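Muko Schlingenteppich Anthrazit im Test: neun Monate unter Werkbank und Schreibtisch

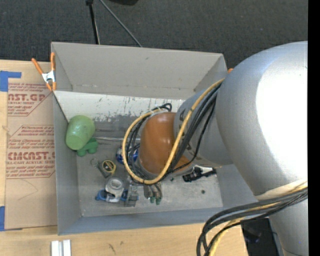
Dunkler Teppich hinter heller Tischplatte, davor die graue Kiste.

Gekauft habe ich den Muko im Januar, in der größeren der beiden Ausführungen. Die kürzere Seite misst 195 cm, geliefert wird er gerollt in Folie. Die Rolle wiegt 17 Kilo und lässt sich zu zweit gut die Treppe hochtragen. Allein würde ich es nicht noch einmal machen.

Nach dem Auslegen standen zwei Ecken hoch. Ich habe sie über Nacht mit Büchern beschwert, am nächsten Abend lag alles flach. Der Geruch war schwach und nach ein paar Tagen weg.

Das Gewebe ist kurz und fest. Rollstühle laufen darauf ohne Widerstand, Druckstellen von Tischbeinen gehen mit etwas Dampf wieder heraus. Unter meinem Schreibtisch ist nach neun Monaten keine Laufspur zu erkennen. Staub und helle Fusseln sieht man auf dem Anthrazit allerdings sofort. Ich sauge zweimal die Woche, mit der glatten Düse. Die Bürste zieht am Rand Fäden, dort ist die Kettelung zu locker. Eine Stelle habe ich mit Textilkleber gesichert.

Kaffee ging mit lauwarmem Wasser raus. Leinöl nicht, der Fleck ist geblieben, fällt auf der dunklen Farbe aber wenig auf.

Zum Vergleich lag vorher der Bassey in Hellgrau im selben Zimmer. Er ist weicher und barfuß angenehmer, sah nach einem halben Jahr aber deutlich älter aus. Beim Trittschall nehmen sich die beiden nichts.

Die Antirutschmatte muss man extra kaufen. Auf Parkett braucht man sie, auf Estrich geht es ohne.

Plus: strapazierfähig, liegt flach, leicht zu saugen
Minus: Kettelung, Fusseln sichtbar, Matte nicht dabei

Wertung: 4 von 5
Test: Teresa Bragança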